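5. Does the open layer keep sleepers cooler?

5.1 What has been claimed

The claim that a bed with air in it is a cooler bed is older than any of the materials now sold on the strength of it. Horsehair was praised for it, then coir, then pocketed springs, and the wording has hardly shifted. What has changed is the confidence. Sellers of mattress toppers and pillow covers now speak of airflow as if it had been measured in the bedroom, when in most cases it has been measured on a bench, with a fan on one side of a flat sample and no person anywhere near it.

We have no quarrel with the bench test as such. A fabric that lets more air through under a steady draught does let more air through under a steady draught. Our difficulty is with the next step. A sleeper is heavy, damp and mostly still, and there is no fan under the bed. Whether a fabric that does well on the bench makes any difference to a person at three in the morning is a separate question, and the papers we reviewed in Section 2 mostly pass over it in a sentence.

Catacutan and Lagman, in their earlier report on hostel bedding, did ask the question directly. They found that guests given an open-structured topper rated their nights as cooler than guests given a plain cotton pad. But the guests had been told which topper they had, the rooms faced different ways, and the toppers were new while the pads were not. We do not think the result can carry the weight that later writers have put on it. Both authors have been generous in discussing these problems with us, and Lagman helped with the layout of the present study.

5.2 How the trial was set up

The trial ran in the residential wing at Arkcombe, where the rooms are on one corridor and share a heating circuit. We recruited 30 adults, all of them regular residents who had slept in the same room for at least one term. Each slept on four toppers in turn, in an order drawn by lot. Two of the toppers had an open spacer layer (sold as Estov and Gimell), one was a solid foam pad (Ambrosio), and one was a folded cotton blanket of the same thickness, cut and sewn by Manalastas.

All four went inside the same opaque quilted cover, which was stitched shut. The aim was to stop people guessing from the look of the thing, and for the most part it worked, though we return to this below. We recorded the air temperature of the room, the temperature between the sleeper and the cover at hip and shoulder, and the humidity at the shoulder only. The humidity sensors at the hip failed so often under load that we stopped using them in the first week and have left those readings out altogether.

Each morning the sleeper filled in a short card. It asked how warm they had been, whether they had woken, and whether they had thrown off any covers. It did not use the words "airflow", "breathable" or "cooling". Navarro, who drafted the card, had argued for leaving these out after seeing how freely people repeat a word once it is offered to them.

A morning was dropped if the sleeper had been ill, had drunk more than two alcoholic drinks, or had slept somewhere else for part of the night. We also dropped any night when the heating had failed, which happened more often in December than we would have liked. The full trial gave us 800 logged nights, counting repeats, of which 340 came from the colder months. We had hoped for a more even split between seasons and did not get one.

5.3 What the sensors showed

At the shoulder, the two open-layer toppers ran slightly cooler than the foam. The gap was widest in the first hour after getting into bed and shrank steadily after that. By the middle of the night it was smaller than the ordinary difference between one night and the next for the same person on the same topper. Against the folded blanket there was no gap worth reporting at any hour.

At the hip the picture was flatter still. This is where the load is greatest and where, if air were really moving through the layer, one would most want it to. We could find no pattern there that survived taking out the two warmest sleepers. It is possible that a small effect exists and that our sensors were too coarse to catch it. It is also possible that there is nothing to catch, and we would ask readers to keep the second possibility in mind as firmly as the first.

Humidity was the one measure on which the open layers did somewhat better than we expected. Readings at the shoulder were lower than on foam through the whole night. They were not lower than on the blanket. Cantero has suggested that the fair reading of the whole set of results is that foam is rather warm and clammy, and that everything else we tried is much the same. The rest of us agree with him.

5.4 Why the bench and the bed may disagree

One likely reason lies in the shape of the material. Spacer meshes of this general kind (Figure 4) are thick knitted structures, and their openings are easy to see and easy to put a finger to. They invite the thought that air must be passing through them all night. But holes on the face of a fabric tell us little about what goes on behind it once a person is lying on top.

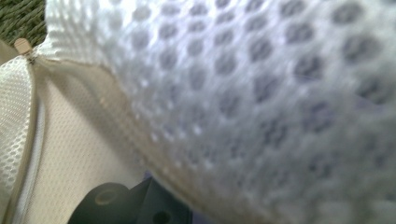
Figure 4. White three-dimensional mesh fabric with a honeycomb pattern of rounded openings.

On a flat bench sample, air pushed in at one face has a clear way out at the other. In a bed the lower face rests on a mattress and the upper face is under a sheet and a body. The only ways out are the sides, and these are usually tucked in. There may be a little pumping as the sleeper turns over, but our sleepers did not turn very often, and we saw no drop in temperature after a turn that could be told apart from the effect of simply moving to a fresh patch of sheet.

A second reason is the sheet itself. Every resident used their own, and several used a fleecy mattress protector as well, which we had asked them to keep on if it was their habit. A purist would say that this spoils the test. We would say that it is the test, as people who buy toppers put sheets on them. A layer whose benefits vanish under ordinary bedding has few benefits in an ordinary bed.

5.5 What the sleepers said

The cards told a tidier story than the sensors, and we trust them less. Foam was rated the warmest of the four. The two open toppers and the blanket were rated nearly alike, with the blanket a shade ahead on comfort and a shade behind on evenness.

At the end of the trial we asked each person to guess which topper had been which. Most did no better than chance between the two open ones, but a good number picked out the foam, mainly by its slow give when they sat on it. So the blinding was only partial. Anyone who already believed that foam sleeps hot was in a position to say so, and some of the difference on the cards may be no more than that.

We then told them what they had slept on and asked which they would pay for. Here the open layers came out well in front, ahead of the blanket they had rated the same. Two people asked to change their earlier ratings. We did not let them, but we made a note of it, and we suspect that a fair share of the praise in the earlier work was gathered from people in just this position.

5.6 Limits

Our residents were all in reasonable health and used to their rooms. We can say nothing about people with fevers, people confined to bed in the daytime, or people in hot climates, for whom even a small change in dampness might matter a good deal. Nor did we test the toppers after washing or after years of use. Pressure relief was outside the study, and nothing in it bears on that question either way.

The blanket was also a weaker rival than it might have been. It was a single cotton type, folded by hand, and its thickness crept down over the course of the trial despite two re-foldings. A better made cotton pad could have done better or worse. We had no budget to find out.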